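Nähen will gelernt sein: Kursreihe in Stovden startet im September mit mehr Plätzen

Stovden. Wenn im September die Tage kürzer werden, gehen im Fortbildungszentrum Likgate die Lampen über den Übungstischen wieder an, und wir freuen uns sehr, dass wir in diesem Jahr mehr Menschen denn je dazu einladen dürfen! Die Kursreihe »Wunde und Naht«, die vor Jahren mit einer Handvoll Teilnehmender in einem recht zugigen Seminarraum begann, bietet nun 100 Plätze für angehende Ärztinnen und Ärzte, für Pflegekräfte und für alle, die nach einer längeren Familienpause in den Beruf zurückkehren.

An den Abenden geht es ab 18 Uhr um die Grundlagen: Nahtmaterial, Knotentechnik, Wundbeurteilung und natürlich auch um das Gespräch mit Patientinnen und Patienten, das uns ganz besonders am Herzen liegt (und das im Alltag leider oft zu kurz kommt).
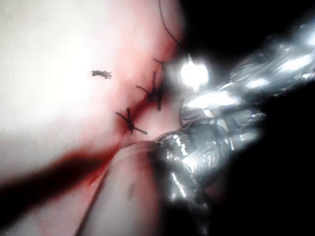
Verschlossener Schnitt mit zwei geknoteten Stichen aus dunklem Faden.

Möglich wird die Erweiterung durch unseren langjährigen Partner Endeo, der die Ausstattung der Übungsplätze übernimmt, und durch die Arriaga-Stiftung, die für Teilnehmende mit kleinem Geldbeutel 44 Stipendien bereitstellt. Beiden sei an dieser Stelle von Herzen gedankt!

Anmeldungen nimmt das Kursbüro ab sofort entgegen, gern auch telefonisch am Vormittag. Wer noch unschlüssig ist, darf beim ersten Abend unverbindlich hineinschnuppern, Tee und Kuchen stehen wie immer bereit.

Pressekontakt: Fortbildungszentrum Likgate, Stovden | © Likgate | Impressum | Nach oben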